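Filed under: Notebook / Bench notes / Textiles
Search this notebook Go

Monday, bedroom bay, Dultville

Purpose today: settle the folding sequence for the garment section of the Balier housekeeping guide. Draft 3 has the shirt folded on a table. Most readers of the guide will fold on the bed, so the steps need to be rewritten for a soft surface.

Surface is the bed against the white wall, green sheet, smoothed by hand before starting. A mattress gives under pressure. The fold line moves when the heel of the hand goes down next to it, and a sleeve that was flat will lift again. Draft 3 ignores this.

Shirt first. Lay it flat, body toward the near edge, then deal with the sleeves before any fold in the body. The sleeve gets its own step in the new draft.

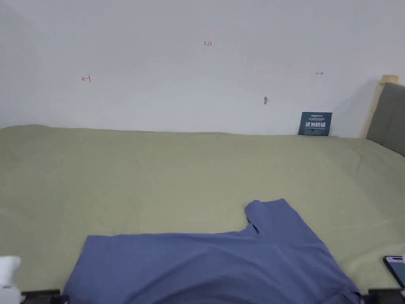

Plivville replied that they would drop the sleeve step altogether, fold the body in thirds and let the sleeves go wherever they go, since a drawer hides it. I disagree. A sleeve folded in at random makes a lump on one side and the stack leans by the fourth or fifth shirt. Keeping the step.

Picking up. Soft knit stretches if lifted by one point and held there. The wording should be: lift, let the cloth fall, lower it with the hem touching down first, then smooth outward from the middle. Do not drag it across the sheet, as the sheet comes along and has to be pulled straight again.
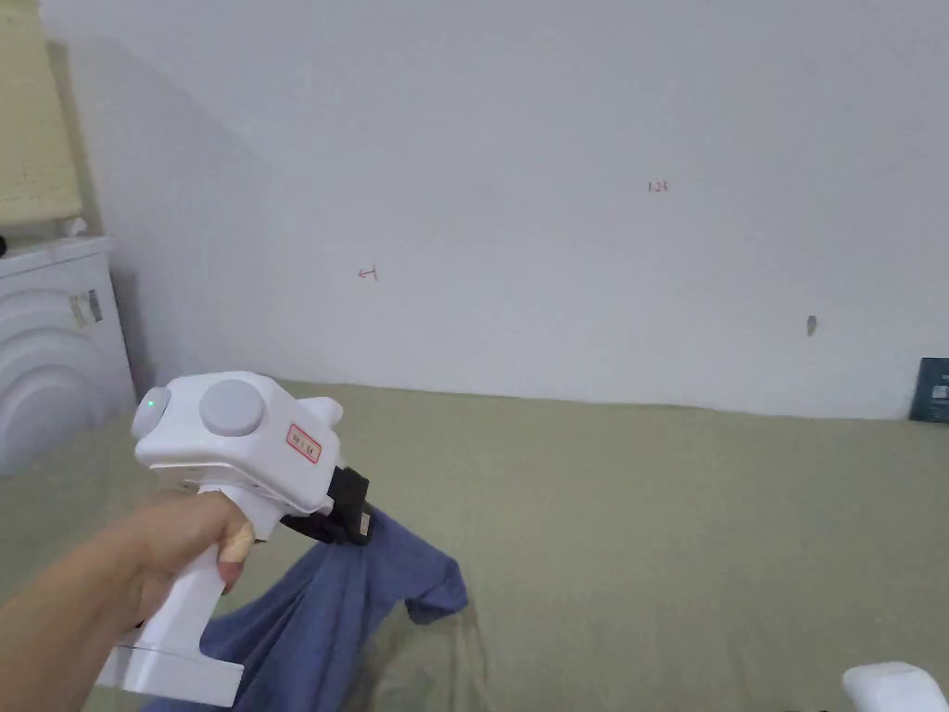

Blue-gray garment held up in the gripper's jaws.

Target for the folded shirt is 176 mm wide, which fits the Teixeira drawer insert with a little play on both sides. Fold in from each side, then bring the hem up in two moves. If the first side fold is too shallow, open it and start over. Correcting it later from the top layer only shifts the top layer.

Dark pieces next. Creases are hard to see on dark blue under the ceiling light, so check by touch. Run a flat palm along the length before the first fold. Anything heavy and bunched should be shaken out away from the bed and laid down again. Smoothing it in place takes longer and leaves a ridge underneath.
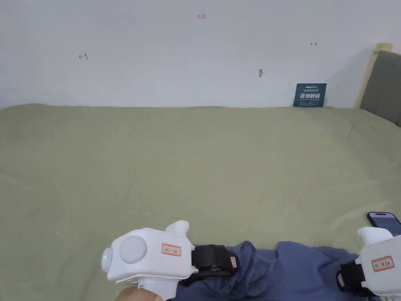 Bench notes kept by the section editor, Soft Goods

Order of work matters more than I had it in draft 3. Large items should be done before small ones while the whole bed is free. Proposed order: sheets, trousers, shirts, socks last. The finished stack goes on a chair. On the mattress it tips whenever someone leans in.

Large flat pieces: the difficulty is the far side. One person cannot reach both far corners without kneeling on the bed, and kneeling undoes the smoothing. Gather from one end, draw the cloth toward you, and square the corners at the near edge. On a quilted cover the cloth catches slightly in the stitching, so lift before pulling. 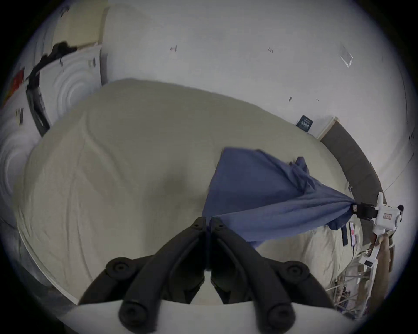
Teixeira asks whether the guide could just say to fold sheets with a second person and leave it there. Fair for a fitted sheet. For a flat one I want the single-person method in, with the two-person method as a note below it.

To do:
Rewrite steps 4 to 9 for the bed surface.
Cut the section to 800 words.
Renumber the drawings. Number 43 still shows the table.
Ask Balier if the drawer insert comes in a second width.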